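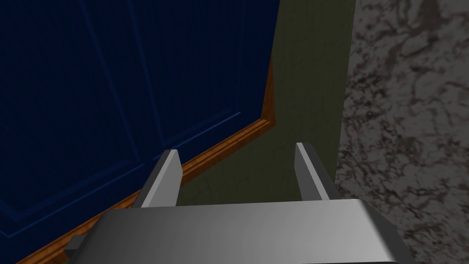
Branine Home Blood Pressure Monitor: eight weeks in

My cardiologist's office wanted a month of home readings before they'd touch my dose again, so in July I finally retired my old wrist cuff and bought the Branine. I went with the upper arm model. The nurse was pretty firm about that (wrist ones can be fine, she said, but mine was reading all over the place and she was tired of guessing).

Setup

Batteries in, set the clock, pick user A or user B, done. I had it going in under 10 minutes, and I'm someone who still can't set the clock in my car. The cuff has a little arrow that lines up over the artery and it stays put once you close it. My arm is on the big side and the standard cuff just barely fit, so measure yours before you order! The large cuff is sold separately and that bugs me a little.

Using it

I sit for five minutes, feet flat, arm on the kitchen table, and take two readings. The pump is quiet enough that I can do my 6 a.m. one without waking the dog. The squeeze is firmer than I'm used to — not painful, but you'll notice it. Numbers are huge and I can read them without my glasses, which is more than I can say for the Elliden I had before.

Memory holds 30 readings per person. That's stingy. Two a morning and two a night fills it up in just over a week, so I write everything down in a notebook anyway. There's an app, but it logged me out twice and I gave up.

Is it accurate?

I took it along to my appointment and Arnel Soriano, the nurse there, checked it against theirs. Mine came out 8 points higher on the top number the first time and nearly dead on the second. He told me to sit still and quit talking. Fair enough.

It also has an irregular heartbeat symbol. Mine lit up once, I called the office, and they had me come in for a tracing. Please call somebody if yours does that too, and don't go by a review.

Would I buy it again? Yes, with the bigger cuff. Four stars, and I'd give it the fifth if they'd fix that memory.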